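Mantel de hule a cuadros Flitley – lo que pienso después de ocho meses de uso

Comprado en abril, así que esto no es una reseña de recién abierto el paquete. Voy rápido que tengo la comida a medias.

Lo necesitaba para la mesa de la cocina, que es de esquinas redondeadas y donde acaba TODO. Lo que se saca de las bolsas, lo que va para la basura, lo del botiquín, los vasos de papel que sobraron de la mudanza. Antes tenía uno de tela y era lavadora cada tres días. Me harté.

Miré dos más, el Zunder liso y uno de Fadach con limones. El Zunder carísimo para lo que es. El de limones me gustaba pero solo en blanco roto y en mi casa el blanco roto dura una tarde. Total, el Flitley. Cuadros blancos y melocotón tirando a marrón, moteados, con rosas, conchas y estrellas de mar. Sí, rosas con estrellas de mar. Y una taza con su platito. Y cajas de regalo. El que diseñó esto no quiso dejarse nada fuera.

En la web parecía más serio, aviso. Las fotos del vendedor están hechas de lejos y se ven los cuadros y poco más. De cerca es otra cosa. A mí me ha acabado gustando, a mi hermana le parece horroroso. Cuestión de gustos.
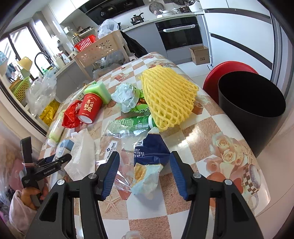
Lo del estampado tan cargado tiene una ventaja que no esperaba: disimula. Miguitas, alguna gota, la marca de un vaso. En un mantel liso eso canta desde la puerta. Aquí pasas un papel cuando te acuerdas y listo. La desventaja es la contraria, claro, que tampoco encuentras las cosas. Una goma del pelo color carne me tiré media mañana buscándola y estaba encima de una concha.

Brillo: mucho. Demasiado si tienes la lámpara justo encima, por la noche refleja bastante. De día bien. Si sois de mate, este no.

Limpieza, que es a lo que íbamos. Esponja, agua, una gota de jabón, secar con un trapo. Ya está. Cosas que le han caído hasta ahora:

Café – sale sin frotar.
Salsa de tomate – sale, aunque si la dejas toda la noche queda una sombra naranja en los cuadros blancos que tarda un par de pasadas.
Cúrcuma – no sale. Tengo un redondel amarillo al lado de una rosa y ahí se va a quedar.
Bolígrafo – con alcohol, rápido. Con rotulador permanente no he probado ni pienso.
Aceite – ojo, parece que ha salido y luego pones un papel encima y se queda pegado. Dos veces con jabón.

Calor: le puse una cazuela recién apartada, con salvamanteles fino, y se quedó un poco ondulado en esa zona. No quemado, ondulado. Culpa mía a medias. En la etiqueta ponía que aguanta platos calientes pero no decía nada de cazuelas. Usad un salvamanteles gordo.

El corte. Viene doblado en cuadradito y las arrugas del doblez tardaron en irse casi dos semanas. Probé con el secador, al minimo y por detrás, y ayudó algo. Si podéis elegir, pedidlo en rollo, que yo no vi la opción hasta despues. Y para mesas redondeadas como la mia, la caída en las esquinas hace pico. Hay quien lo recorta, yo lo he dejado así.
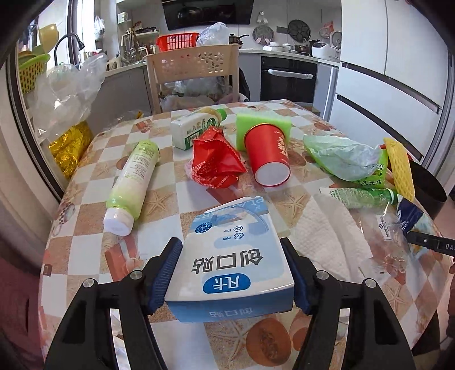

Resbala poco, eso sí me ha sorprendido. Por detrás tiene como una felpa finita que agarra a la mesa y no tienes que andar recolocándolo. Puedes arrastrar cajas, botes, lo que sea, de un lado a otro y el mantel se queda donde está. El que tenía mi madre, de la marca Asante, era de plástico por los dos lados y se iba detrás del primer plato que movías.

Cortes: tiene uno ya, pequeño, de abrir un paquete con el cúter directamente encima. Repito, culpa mía. No se ha abierto más, le puse un trocito de cinta transparente y casi no se nota por el brillo.

Olor. Los primeros días olía a plástico fuerte, de abrir la ventana. Lo tuve en el tendedero un fin de semana y bajó mucho. Ahora nada.

El color aguanta. Pensaba que las rosas se irían borrando donde más se friega, que es mi lado, y de momento siguen igual de pálidas que vinieron – que pálidas eran ya. El borde en cambio se ha empezado a levantar un pelín en una esquina, como si se despegaran las dos capas. Poca cosa. Lo vigilo.

Ah, y el envío. Tardó 6 días, bien embalado, sin nota ni instrucciones de lavado. Pregunté si podía ir a la lavadora y me contestaron que no, en frío tampoco. Pues eso, no lo metáis.

¿Lo volvería a comprar? Sí, pero igual con otro dibujo, que los tienen más tranquilos. Para una mesa de batalla, de las de dejar trastos y hacer sitio con el codo a la hora de cenar, cumple de sobra. Para una comida con invitados sigo sacando el de tela.

Le quito una estrella por las arrugas y media por la cúrcuma. Como no dejan poner medias, 4 de 5.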